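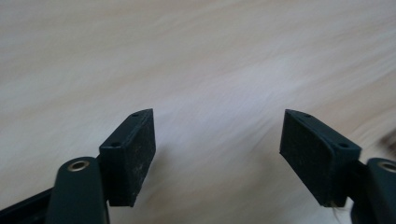
An open gripper against a pale wooden tabletop.

Nolora moves its green chile relish to a cold-fill line

Nolora will stop heat-processing its green chile relish in November and switch to a cold-fill line at its Vaughan plant, the company told retailers this month. The relish, sold under the Colanance name, will move from the dry grocery shelf to the refrigerated case.

The current product is cooked in an open kettle, filled hot and held in the closed jar long enough to make it stable at room temperature. The extended heating softens the diced chile and turns it from bright green to olive. Nolora has received steady complaints about both since the relish was introduced.

Under the new process the chiles are roasted, peeled, diced and chilled before they are mixed with onion, lime juice, vinegar and salt. The mix is filled cold, capped and put through high-pressure treatment in the sealed container. Acidity is checked on every batch before filling, and a batch that reads outside the set range is held back and remixed.

Glass cannot go through the pressure vessel, so the jar is being replaced with a 150-gram plastic tub with a film seal and a snap lid. Unopened tubs will carry a shelf life of 90 days under refrigeration. The label will advise using an opened tub within a week.

"The acid does part of the work and the pressure does the rest," said Nimal Wanigasekara, process manager at the Vaughan plant. "The kettle was doing both jobs, and the texture paid for it. We ran the old recipe through the new line first and it came out too sharp, so the vinegar has been cut and the lime raised."

Two heat levels will be offered at launch. The medium uses a single variety of long green chile. The hot adds serrano, which is diced raw and goes in after the roasted chile has cooled. The mild version is being dropped.

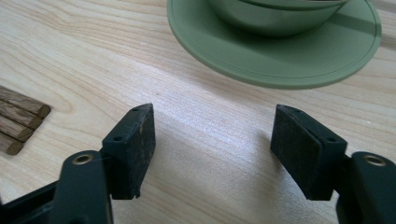
Roasted chiles will continue to come from Ziltberg, which supplies them peeled and frozen in bulk cartons. Nolora had been buying the same grade for the cooked product but has tightened the specification for the new one. Char flecks are still accepted. Seeds and stem pieces are now limited by weight in each carton, and the cartons have to be thawed under refrigeration instead of at room temperature.

Distribution will be narrower at first. The cooked relish was shipped to any store that could take a pallet of mixed condiments. The chilled tubs need refrigerated delivery, and Nolora has signed up 28 stores for the first stage. Most plan to stock them next to fresh salsa and hummus. Remaining jars of the cooked relish will be sold until they run out and will not be marked down by the company, though individual stores may set their own prices.

Debashish Patwary, who buys refrigerated dips for several of the participating stores, said placement was the main question on his side. "Customers know it from the taco shelf, next to the canned beans," he said. "We are leaving a shelf tag there that points to the cooler."

Nolora has not announced a price for the tub. Stores outside the first group can continue to order the company's red enchilada sauce and pickled jalapeños, which stay in glass and are still hot-filled.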